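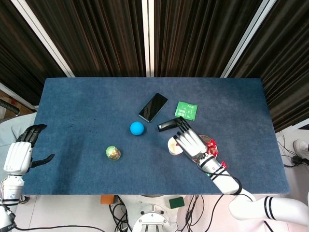 ## 4.2 Tabletop trials with the Grindero upper-body kit

**Figure 3.** The kit at the table during a cup trial. Blue cloth, mixed small objects, right hand at the paper cup.

We tested the Grindero kit as sold, no changes to the hands and no extra padding on the fingers. Supplier is Bellamy, who lease it by the month with setup and one day of training included. The lease version was used throughout. The bought version has the same arms and hands according to the handbook but ships with a newer control box, so timings below may not carry over.

Objects were picked to be cheap and awkward, and to differ in weight and stiffness (Figure 3). A paper cup is the hardest of the lot in our view. Too little grip and it slides, too much and the wall folds. The phone is hard for another reason: flat, glossy, nothing to get a finger under. The ball rolls. Wrapped sweets are light enough to stick to the fingers or get flicked off the table. The cloth adds some friction, and we kept it for all runs, so results on a bare desk could well be worse.

Each run began from the same rest pose. The operator (Alois Aigner for the first block, Marlene Böttcher for the second) named one object and one action from a list, started the clock and kept hands off until the kit finished or gave up. A run was stopped at 72 seconds. Layout was changed by hand between runs, no fixed grid, which we accept makes exact repeats impossible. Objects were left in clutter on purpose. Most product demos clear the table first and we wanted to know what a buyer would get on a normal afternoon.

In total 354 runs were logged. Of the cup runs, 84 per cent ended with the cup lifted and set down without a visible crease. The phone was much poorer at 58 per cent, and nearly all the failures there were the same failure: fingertips close on the cloth, lift a fold of it, phone stays put. Sliding the phone to the table edge first would probably fix this but the supplied software has no push action and we did not write one. Ball and sweets fell between the two. We don't give separate figures for them as the layouts were too uneven to compare fairly.

A few points which matter to anybody thinking of leasing it.

*Reach.* The arms cover the near and middle part of the table well. Far objects make the forearm come in low and it sweeps whatever is in the way. The planner knows about the target and the table but treats everything else as air. Several runs counted as passes knocked a second object over. We scored the named object only, see Section 5 for why this flatters the kit.

*Cabling.* Weakest part of the product. Cables run outside the forearm and loop free, and the loop can drag over things at the table edge. Bellamy's fitter suggested tape. We taped it at Drunbridge and it held for a morning. A clip or sleeve should be in the box at this price. Floor cables also need a proper cover if people will be walking past.

*Hands.* Better than expected. Fingers close at slightly different speeds, which looks untidy but seems to help with round things. The thumb is slow to open and cost us seconds on almost every release. Not adjustable from the menu.

*Setup.* The training day was useful, the handbook less so, with two of the calibration steps printed in the wrong order. Recalibration after moving the kit from Drunbridge to Fallcombe in May took most of an afternoon and the first block of runs afterwards had to be thrown out (not included in the 354).

Support was by phone and was quick. Aigner rang twice about the thumb and got a clear answer both times, namely that it can't be changed on the lease model.

Differences between the two operators were small and we do not read anything into them. Böttcher tended to place objects closer togther, which should make her block harder, but her cup results were if anything a shade better. Longer trials with a second leased kit are needed before we could say anthing about wear. Finger joints were checked by hand at the end of each block and no play was felt, though that is a rough test at best.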